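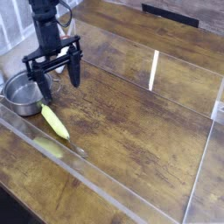 The Second Arm

Honeylyn Galang had the budget open by seven on Wednesday. The Bouvier quote came to $2122 a month for the lease, with $605 for service. Grippers were extra.

"What do we need a second one for?" Reynaldo asked. He had his boots up on the heater.

"Corn," she said. "Pots. Whatever Zedley sends us."

"The first one does corn."

"The first one does corn until four. Then Oduor wants it."

Reynaldo pulled the sheet over and ran his thumb down the column. He stopped at acrylic panels, $507, and made a small noise.

"We could cut those ourselves," he said.

"You said that about the bench."

"The bench is good."

She took $300 out of travel and put it under spare fingers. It still didn't balance. Through the door she could hear the arm's motor, then Oduor swearing at it quietly.

"Ask Bouvier for a half-year lease," Reynaldo said. "Start in September."

She typed the email, read it twice, and took out the word please. Then she put it back in and sent it.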